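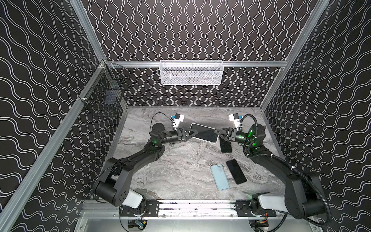

Slide 1. The cell with both arms on the white-framed phone, three more phones waiting.

Leave this slide up while people sit down. Say hello, say I build in the shared workshop at Loseck, then get going. No bio.

Opening line: I came into this build thinking two arms on a hobby bench were a waste of money, and I'm going to spend my slot telling you how much of that I still think.

Ask for hands. Who has watched a video of a home robot doing a chore? Who has watched one where the video was a single take? Wait for the laugh, if there is one. Move on either way.

What the job is. Phones on a table. Pick one up, turn it, put it down in a line with the others. My nephew could do it before lunch for the price of a sandwich. I want the room to hold on to that, as every number I give later should be set against a kid and a sandwich.

Why phones. They're flat, they're slick, and everybody has dead ones in a drawer. A flat thing on a flat table is a rotten thing to grab with two stiff fingers. You can't get under it. You pinch the edges and hope. Most demo videos use blocks or a plush toy, and I'd like you to ask yourselves why.

Point at the fingers. Triangular, open in the middle. The first set I printed was solid and looked much better. Don't get into filament, someone will ask and it will eat ten minutes.

Point at the wrists. Small white camera on each one. I was against these. More cable, more weight out at the end where you least want it. I have changed my mind halfway. They help with the last bit of the reach. They also get bumped, and once one is bumped the arm is confidently wrong until you notice.

The walls. Yes, it's wallpaper. Black with white wavy lines. People at the workshop have opinions. My own complaint is with the claim I kept reading on forums, that a busy background "makes the model robust." Maybe. I ran the same policy with the walls covered in plain gray card and couldn't tell the two apart. That was one afternoon and one person, so don't quote me. I'd like to see the forum people's afternoon too.

Tabletop has the marble pattern. A black phone on it is easy to see. A pale one over the light veins is harder, for me as well.

Next slide, the numbers. Read them slowly.

49 tries with both arms. 30 good ones. Good means the phone ended up in the line, face the way it started, and I kept my hands out of the cell. If I nudged anything, it counted as a miss. I've seen write-ups that call a nudge a "reset" and leave it out. Under that rule I get 35. Same machine, same day, nicer slide.

Pause here. Somebody will be doing the percentage on their phone. Let them.

Then the awkward one. With one arm and a strip of tape along the table as a stop to push against, the simple job went nearly as well. I didn't keep a proper tally so I won't give a figure. If anyone pushes, say that again and don't make one up.

What the second arm bought me: it can hold one side while the other one lets go. For turning a phone over, that matters. For sliding a phone into a line, it's a very expensive piece of tape.

Software, short. I use Galico to record the runs and Mangubat for training. Both work. Both have a getting-started page that skips the part where you find out your two arms disagree about where the table is. Allow 2 weekends for that. I allowed an evening.

Wiring. Everything sits under the front rail, boards to the left and boards to the right, and I'm not proud of it. The corrugated conduit on the right arm was a later idea and a good one. If you copy a single thing from me, copy that. Leave slack at the elbow.

Skip the Jerkis slide if we're past the half hour. If not: their plans are where my frame started, the extrusion parts list is sound, the "afternoon build" label on it is a joke. Mine took most of February.

Where I've landed. I'd build the cell again. Fixed walls, a fixed table and a rail that doesn't move did more for me than any change in the training. I'd start with one arm. I would buy the second when the first one had failed at something I cared about and I could say what it was.

Questions I expect:
"Can it do laundry?" No.
"Is it faster than by hand?" No, and I've stopped timing it.
"What did it cost?" Give the total, including the parts I burned out. People leave those off.
"Could a bigger model fix it?" Could be. Ask what it would do about a slick edge and a stiff finger.

If there's time left over, go back to slide 1 and take more questions. Do not run the live demo. Rebuild the spare finger set before the evening session and bring the short hex key.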